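Progress report to the Etenard Fund, March

Dear friends at Etenard, it has been a full and rather happy winter for the Prinbridge lunch club, and your 400 pounds went straight on the new cooker.

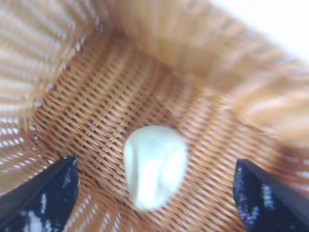 Wicker basket, March

We served 543 hot lunches this quarter, mostly soup and pie.
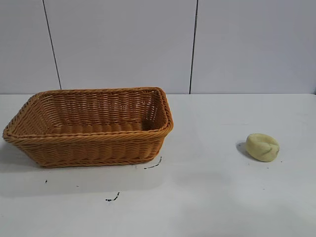 When does the club open?
At noon, with tea until three.

Myrto Galanis now runs the kitchen, and we're very glad of her!
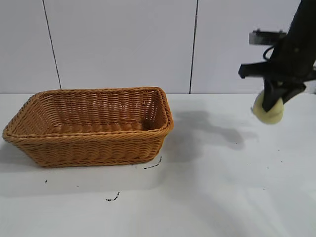
Bread is our next worry, as the tables want something to pass round. A rectangular basket with a braided rim like this one would suit each table nicely.

Recent reports
Cutov garden
Tsolakis Hall roof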